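Home | Diary | Recipes | About

The table plan, Dec 21, 2018

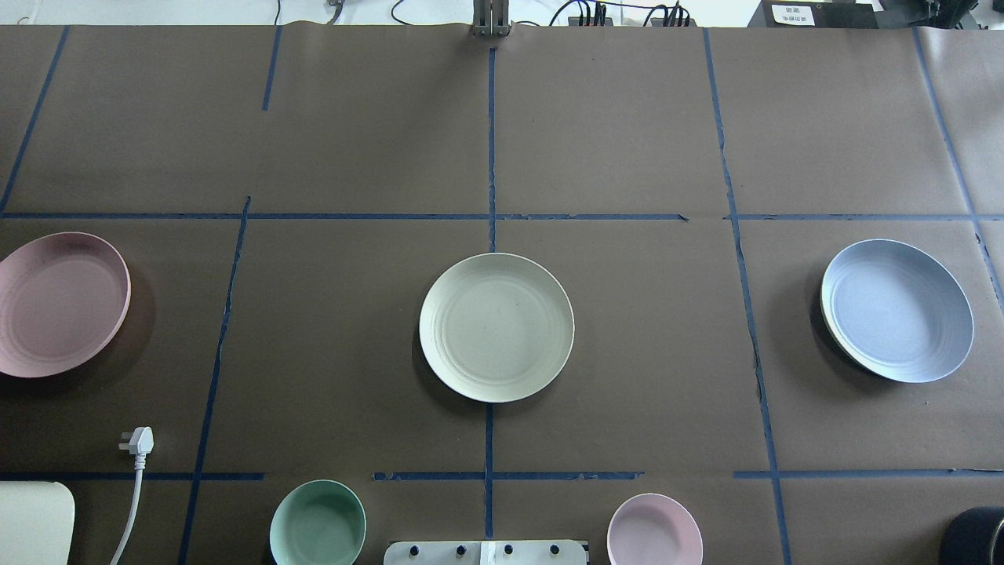 Plates and bowls on the brown paper, blue tape and all.

I have been wanting to do this for weeks! Radwa and I are planning the big supper, and I wanted to see all the colors out together before we settle on anything. So down went the brown paper, then the painter's tape (wavy, I know, my lines wander), and out came the dishes.

Oh, I love the ridged plates! The off-white one looks so good in the middle, and the dusty pink with the pale blue is much softer than I expected. I kept moving the sage green bowl, then putting it back. Radwa votes for the light pink one with everything. Anas says soup tastes the same out of any bowl, so he gets no vote.

We still need napkins. I'm thinking cream, or maybe a dark blue like the tape? 28 people are coming, so I'd better pick soon. Tomorrow I'll try the glasses, and I can't wait.

Filed under: Home & Table, Hamville days

Contact | Back to top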